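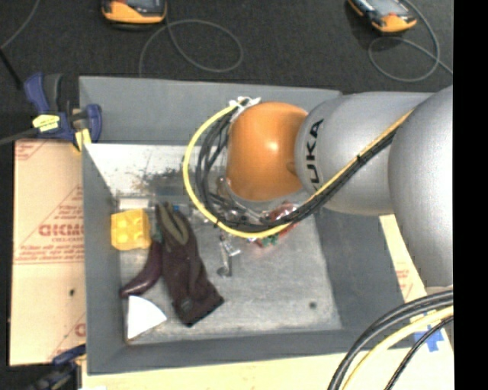 From: Ferdinand Ruchti
To: Gramidach bin picking list
Date: June 3, 2019
Subject: Re: grasp ranking, does the second look help?

Hello all,

Sorry for the slow answer, I was up at Skustitz with no laptop (bliss!). The question from the Jernonside people was:

> We read your note on the second look and tried it on our own bin.
> Our suction cell got no better at all. Do you only see the gain on
> soft things? And how many picks was it, in total? The note gives a
> percentage but no number underneath it.
>
> Also, are you still throwing away the depth on shiny stuff?

Fair cop on the missing number. It was 2547 picks, and 1580 of those had the second look switched on. We took the arm off to one side, grabbed another depth picture, ranked the grasps again and only then went in. Failures went from 21 in a hundred down to 14, same objects in both halves, same bin, same KUKA.

And yes, most of the gain is on the soft things. The work glove is the star of the show. From the first view the ranker loves the middle of the palm, which looks like a lovely flat block and then just squashes when the fingers close. From the second view it tends to go for the edge of the cuff instead, and that holds. The eggplant (aubergine, whatever, the label file says eggplant and I'm not changing it now) hardly moves either way. It's smooth and fat and the gripper either has it or it doesn't. The yellow bumpy block was fine from the start, so there was very little left to win there.

So I'm not that surprised about your suction cell. A cup wants a flat patch and one view will usually find you one. I'd try it again with the bin fuller before giving up, though!

Shiny stuff: we stopped throwing the depth away in October. Clear wrapping still gives us holes you could drive a bus through, but we now fill from whichever view has a reading and mark the pixel as doubtful. The ranker can then make up its own mind. The spoon got better with this, the wrapped things only a bit, and I wouldn't put money on that bit.

The catch is time, of course. The extra move slows every pick, and Wada still does it even when the first grasp scores sky high. Skipping it above some threshold is next on my list. If anyone has already tuned one, please send me your value and save me the bother.

Per-object table to follow once I've fixed the column headings.

Cheers,
Ferdinand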